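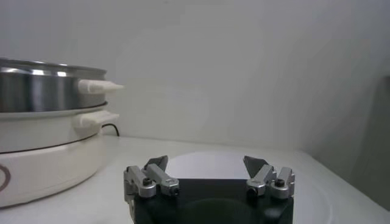 Fig. 3. Electric hot pot, steel bowl over cream lower housing.

Home Guides Parts Dealers Contact

Nulter 312 Instrument Preamp
Section 3: Setting up for a small acoustic group

The Nulter 312 was sold to a lot of string bands on the promise that it makes any pickup sound like a good microphone. It doesn't. It is a clean preamp with a useful notch filter, and if you set it up with that in mind you will get along with it fine.

3.1 Before you plug in

1. Turn the master knob all the way down.
2. Set all channel gains to zero and switch every pad OFF.
3. Plug the power supply into the preamp first, then into the wall. Use the supply that came in the box.

CAUTION: Do not turn on phantom power with a passive pickup connected. Some dealers will tell you it makes no difference. We would not try it on an instrument we liked.

3.2 Connecting instruments

4. Plug the guitar into channel 1, the fiddle or mandolin into channel 2, and the upright bass into channel 3.
5. Run one balanced cable from MAIN OUT to the stage box. A Dotach or Nondley cable is fine. So is any other cable with sound solder joints, whatever the ads say about "open" highs.
6. Have each player play as loud as they will in the set. Players nearly always hold back here, so ask twice.
7. Raise the gain until the red light flickers on the hardest strum, then back off until it stays dark. If it stays red at the lowest setting, switch the pad ON and start over.

Note: Bass pickups from Damgaard run hot. Start with the pad ON.

3.3 Finding the notch

8. Bring the master up slowly until you hear the first ringing note.
9. Turn the NOTCH knob until the ringing stops. Stop turning there.
10. Leave the low cut at 40 for bass. For fiddle, set it by ear with the whole group playing.

Note: The "Warmth" switch adds a small bump in the low mids. Karla Tapia, who tested the 312 for us over a run of club dates in May, left it off every night and got no complaints. Try it if you're curious, but don't expect it to fix a thin pickup.

CAUTION: Pull the master down before unplugging any instrument. The mute footswitch does not silence the headphone jack.

3.4 If it still sounds wrong

Change the battery in the instrument before you touch anything on the preamp. Then swap the cable. A factory reset (hold NOTCH and MUTE together) clears your settings, and we have yet to see it cure a hum.

For spare feet and knobs, quote part 3336 when you order.

Last updated 21st August
Contact support | Copyright Nulter | Back to top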